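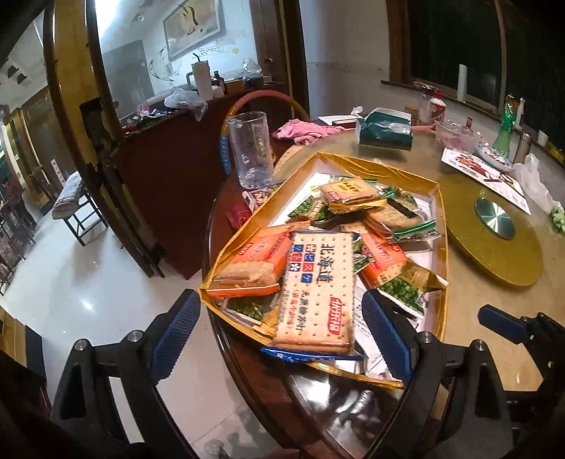
2 min read

Wanted: people to pick up biscuits, and to write down what goes wrong

Balon is looking for two operators to join the Velik project from December. The work is sorting wrapped snacks with hand-held grippers at a dining table, and the job exists because of a fault we failed to spot for far too long.

Between spring and summer we recorded 3,396 picks. In 110 of them the jaws carried on closing after the operator had let go of the trigger. The outcome was mostly crumbs. On one occasion it was Knut Hagedorn's thumb, which has recovered and is now mentioned in every meeting. The cause was a return spring that sticks when biscuit dust gets into the linkage, and our log had filed nearly all of it under "operator error". The operators had views on this.

The springs have been changed and there is now a stop button within reach of each seat. We would still like people who don't take our word for it.

What you'll do

Pick packets out of a tray and put them back, with a gripper in each hand, on a table that has other people's things on it. Crackers, biscuits, packets with green pieces. Check the jaws before each session and fill in the fault sheet afterwards, including on days when you'd prefer to go home. Stop work when something feels wrong. You won't be asked to make up the time.

What we're after

Steady hands and legible handwriting. Experience in a repair shop, a kitchen or a packing line is welcome, a robotics degree is fine too. You should be able to tell Heike Pfeiffer that her design is at fault, to her face, before lunch. She has promised to take it well and has managed it twice.

Please tell us about any nut, wheat or milk allergy when you apply. Packets do burst.

Terms

Part-time, six months, paid training. Gloves supplied. Eating the test material is forbidden, a rule brought in after the stock check.

To apply, send a page about something you broke and how you found out why to Giuliana Ospina at Balon. No CV needed at this stage. Posted 5 July 2021.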